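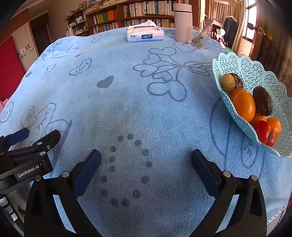
Is there any way to undo a rename after I've closed the window? One reader asked that under the old download page, and the answer is now yes! Version 17 keeps an undo log on disk, so you can close Plulla, restart the computer, open it again next week and still put every name back the way it was.

Plulla

Plulla is a free batch renamer for people with folders full of files called things like final_final_2_new. You point it at a folder, write a pattern, look at the preview and press Apply. It works on Windows, Mac and Linux, it has no ads, and it never needs to go online. I started it as a tiny script for my own music folder and it has grown into the program I open most often (apart from the browser, I guess).

What's new in version 17

Undo log that survives closing the program
Preview is much faster in big folders. A test folder of 1000 files now shows its new names while you are still typing
Dark theme, called Brondance, under View > Theme
Numbers can be padded with zeros to any width
Fixed: a name ending in a dot made the Windows version stop halfway
Fixed: the Cancel button on the Mac version was hidden in full screen

I am so happy with the new preview. The old one redrew the whole list after every key you pressed, and on my old laptop you could go and get a drink while it thought.

Installing

Unzip the download anywhere you like and start the file named plulla. There is no installer and nothing is written outside the Plulla folder except the undo log, which goes in your user folder under .plulla/undo.

On Linux you may have to mark the file as executable first:

chmod +x plulla
./plulla

If you are coming from version 9 or older, copy your patterns.txt into the new folder before the first start. Plulla reads the old format and saves it in the new one. Keep a copy if you want to go back, as the old versions can't read the new file.

Writing a pattern

A pattern is plain text with a few words in curly brackets.

{name} the old name without its extension
{ext} the extension
{n} a running number, starting at 1
{n:4} the same, padded to four digits
{date} the date the file was last changed
{folder} the name of the folder it sits in

So {folder}_{n:4}.{ext} in a folder called garden gives you garden_0001.jpg, garden_0002.jpg and so on. You can mix in any other text you want. Characters that your system doesn't allow in a name turn red in the preview, and Apply stays gray until they are gone.
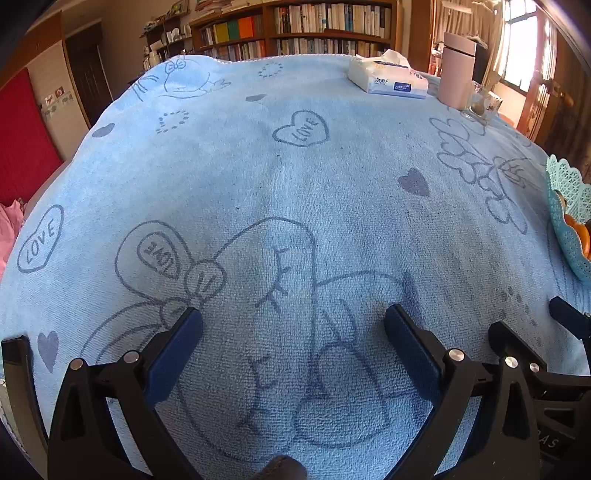

Light blue cloth with line drawings, wooden bookcase beyond.

Using it from the command line

Everything in the window can be done without the window too:

plulla --folder ./music --pattern "{n:3} {name}.{ext}" --preview
plulla --folder ./music --pattern "{n:3} {name}.{ext}" --apply
plulla --undo last

Please run --preview first! It prints the old and new names side by side and changes nothing.

The Surnon add-on

Surnon is a separate add-on that reads tags from music files, so you can use {artist}, {album} and {track} in a pattern. Put the surnon folder inside plugins and restart. It is still young. Tags in MP3 and FLAC files work great, OGG works most of the time, and anything else is skipped and left with its old name.

Known problems

Two files that differ only in upper and lower case will clash on Windows. Plulla stops and shows you both.
Network drives can be slow to report the new names. Press F5.
Undo only works if the files are still in the same folder.
The Brondance theme has one white menu that I haven't tracked down yet.

Translations

The texts live in lang/en.txt, 865 lines of them, and most are very short. Copy the file, give it your language code and translate whatever is to the right of the equals sign. A half-finished file is fine too, and missing lines fall back to English.

License

MIT. Use it, share it, change it, put it on the school computers. Bug reports go to the tracker, and please include your pattern and one of the old file names.

Last updated Aug 12, 2018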